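**Prirkdale, Oct 26, 2023.** Roltier, the electric distribution utility serving Prirkdale and the Mateos valley, has filed a revised residential tariff that replaces its flat monthly rate with a time-of-use schedule and sets a ceiling on the wholesale cost component that can be passed through to household accounts.

The filing covers all residential customers on Schedule R. It does not apply to commercial, irrigation or street lighting accounts, which remain on their present schedules until the next general rate case.

## Rate structure

Under the revised tariff, each weekday is divided into 3 pricing periods: off-peak, shoulder and peak. Weekends and observed holidays are billed entirely at the off-peak rate. Period boundaries are fixed for the full tariff year and will be printed on the back page of every bill.

The energy charge in each period consists of a base component and a wholesale component. The base component recovers distribution, metering and customer service costs and does not change during the year. The wholesale component is recalculated monthly from the average cost of power purchased for the residential class, including line losses.

The wholesale component is limited to 200 percent of its trailing 12-month average. Costs above the limit are placed in a deferral account and recovered over later billing periods, with carrying charges at the utility's short-term borrowing rate. The full balance of the account will be reported in each quarterly compliance filing.

"The present tariff lets a single month of high wholesale prices reach the customer in a single bill," said Patricio Barroso, director of rates at Roltier. "The deferral account spreads that cost. It does not remove it, and the bill will show the deferred amount as a separate line so that customers can see what has been carried forward."

## Metering

Time-of-use billing requires interval data. Roltier completed installation of interval meters in the Prirkdale district in September. Meters in the Mateos valley are read over the Inus radio network, a fixed communications system operated by the utility on its own towers. Each meter records consumption in 15-minute intervals and transmits the readings overnight.

If readings are missing for part of a billing month, the affected intervals will be estimated from the same account's use on comparable days. Estimated intervals will be marked on the bill. If more than 8 percent of the intervals in a billing month are missing, the entire month will be billed at the off-peak rate.

Customers who have declined an interval meter may remain on a non-time-differentiated rate. That rate is subject to the same limit on the wholesale component, and the manual meter reading charge continues without change.

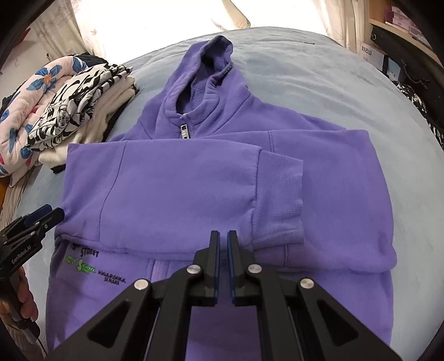 *Reading time: 4 minutes*

## Bill comparison and transition

For the first year after the tariff takes effect, every customer moved to the time-of-use schedule will receive a monthly comparison showing the billed amount and the amount that would have been charged under the former flat rate. The comparison will use the customer's own interval data. At the end of the year, any customer whose total energy charges exceeded the flat-rate equivalent will receive a one-time credit for the difference.

The credit is calculated on energy charges only. Taxes, franchise fees and the fixed customer charge are excluded. Customers who close an account before the end of the comparison year will have the credit calculated to the date of the final meter reading.

Accounts with registered medical equipment will not be moved to the new schedule unless the account holder requests it in writing.

## Payment arrangements

The filing also amends the rules for deferred payment. A residential customer with a past-due balance of $280 or less may enter an installment plan by phone or online without a deposit or a credit review. Larger balances continue to be handled by the customer accounts office under the existing procedure.

Disconnection for nonpayment will be suspended on any day when the forecast low temperature for the service address is below freezing, and on the day that follows. The suspension applies to all residential accounts, including those that have defaulted on an earlier installment plan. Interest and late fees will not accrue during a suspension period.

"Weather rules of this kind were previously applied by internal practice," Barroso said. "Placing them in the tariff makes them enforceable, and a customer who believes they were not followed can file a complaint that cites the section."

## Supply contracts

Roltier currently purchases part of its residential supply on the day-ahead market and the remainder under fixed-price contracts. In connection with the filing, the utility has submitted a procurement plan that increases the contracted share for the winter months. The plan does not commit the utility to a particular supplier, and all contracts will be awarded by sealed bid.

Pricing terms in individual contracts are confidential under the bidding rules. The average contracted price for the residential class will be published after each bidding round closes.

## Review and availability

The revised tariff is subject to regulatory review and will not take effect until an order is issued. Existing rates remain in force during the review. Written comments may be submitted under the residential tariff docket for as long as the public comment period remains open.

Copies of the proposed schedule, the procurement plan and the supporting cost study are available for inspection at the Roltier business office in Prirkdale during regular hours. Printed copies will be mailed on request at no charge.

**About Roltier**

Roltier is an electric distribution utility providing service to residential, commercial and agricultural customers in Prirkdale and the Mateos valley. The company owns and operates the Inus radio network.

**Media contact**

Patricio Barroso
Director of Rates, Roltier
Prirkdale business office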